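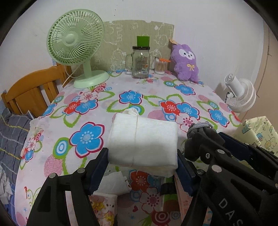 A folded white bundle between the blue pads, on the home table.

Clotero: a tabletop tidying robot built at home
Progress report to the Bramwell Makers Fund
Prepared by Birthe Eskildsen for Maureen Marsden
June 7, 2025

Where we are

Dear Maureen,

We have an arm that moves, a table full of things for it to tidy, and hand-held grippers that have been in use nearly every evening since your first payment came through. I'm so pleased with how this is going! The plan you approved had us still sorting out the base joint at this point, and the base joint has been finished for weeks.

For anyone at the fund who hasn't read the application: Clotero is a small arm that clamps to an ordinary table and puts light household things away. Before the arm tries a job, a person does it by hand with the same kind of gripper the arm will carry, and we record that. The arm is being put together on our bench at the Wulluvitz shared workshop. The recording happens at my house, on a flowered tablecloth that has now been through the wash so often I should have put it in the budget.

Hand-held recording

We set ourselves a target of 200 usable recordings by the end of this stage and passed it with time to spare. Usable means that the item was picked up, moved and let go in the right place, and that the fingertips stayed in view for the whole thing. Dennis Sedgwick goes through them on his laptop and throws out the ones that don't qualify. He is stricter than I am and the set is better for it.

Soft things are the interesting part. A jar with a lid gives you a nice firm surface and you know when you've got it. Folded tissue squashes, and the pads keep traveling after you think they should have stopped. With our first pads the bundle slid down and came out at the bottom almost every time. The blue pads have been a big improvement (Rostyslav Harasym talked me into them, and I've told him so), and the fine ribs on the edge seem to help when the item is thick and the folds want to slip over each other. I'd like to test that properly with plain pads before I claim it.

Working with a gripper in each hand took practice. My first evening was a mess of clashing linkages. What cured it was agreeing that one gripper holds still while the other moves, and calling out the swap. We lose a little speed and get far cleaner recordings.

The table

In the application I promised a "realistic household surface" and I've taken that seriously. We leave the usual things at the back: the green fan, the tub of cotton swabs with its orange lid, the purple plush with the yellow bow. The cloth stays on too. Erhan Demirtaş wanted a plain gray mat at first, and we did try one for a few sessions. The software found everything at once, and then fell apart when we put the flowers back. So the flowers stay, blue ones and red ones and all. Erhan has come round to them.

We move the small items between takes and let the back row drift as it likes. Packets printed with cartoons are our hardest case at the moment. They sit on a pattern that is nearly as busy as they are, and the outline the software draws will happily wander off and include half a flower.

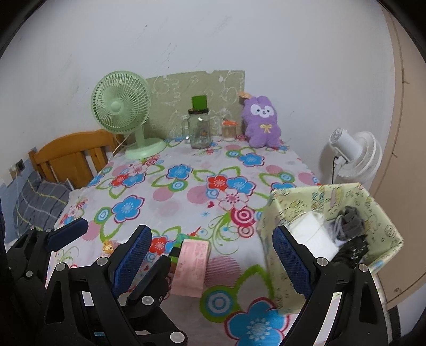
Paper packages have turned out easier than I feared as long as they're standing up. Lying flat they are still a nuisance, and we've been practicing a tilt-and-pinch move where one fingertip presses the near end and the other gets under the far one. It works by hand. Whether the arm's wrist can copy it is something we'll find out this summer.

The arm

All the joints are assembled and wired. The shoulder is the part I'm proudest of. We rebuilt it after the first version sagged at full reach, and it now holds its position with the gripper fitted and a jar in the fingers. Rostyslav redrew the bracket over a weekend and cut it on the workshop's machine the same week.

The controller software, which we've been calling Murnadico for reasons lost in a long group chat, can replay a recorded motion from start to finish. In our last workshop session we ran the simplest one, picking up a folded packet and setting it down to the left, 12 times. It got 10 of those. Both failures were the same thing: the fingers closed a little early and pushed the packet away. We think it's a timing offset between the wrist and the finger motor, and Dennis has a fix to try.

What went wrong

A batch of pivot screws arrived too short and cost us about 5 days. We also lost one full evening of recordings to a memory card, and those can't be recovered. We now copy everything to a second drive before anyone goes home.

Evening light is a problem as well. My white wall is lovely and bright in the afternoon and turns yellowish under the ceiling lamp, and the two sets of recordings don't mix well yet. I've started noting the light for each session in the log.

Money

We're inside the budget on motors and bearings and slightly over on pads and screws. I'd like your okay to shift the leftover from the motor line to cover a spare set of finger linkages. They take most of the knocks, and having to stop for one bent plate would be a shame when things are moving this well. The receipts are in the shared folder, with the short-screw refund shown separately.

Next

Fix the early closing and rerun the packet test.
Record the tilt-and-pinch move from both ends of the table.
Compare ribbed and plain pads on the tissue bundles.
Bring the arm from Wulluvitz to the house and clamp it to the real table.
Public demo at the workshop in November, for which you'll get a proper invitation.

If you'd like to come and try the hand-held grippers yourself before then, please do. Evenings are best, and Erhan can show you the recordings on the big screen.

Warm regards,
Birthe Eskildsen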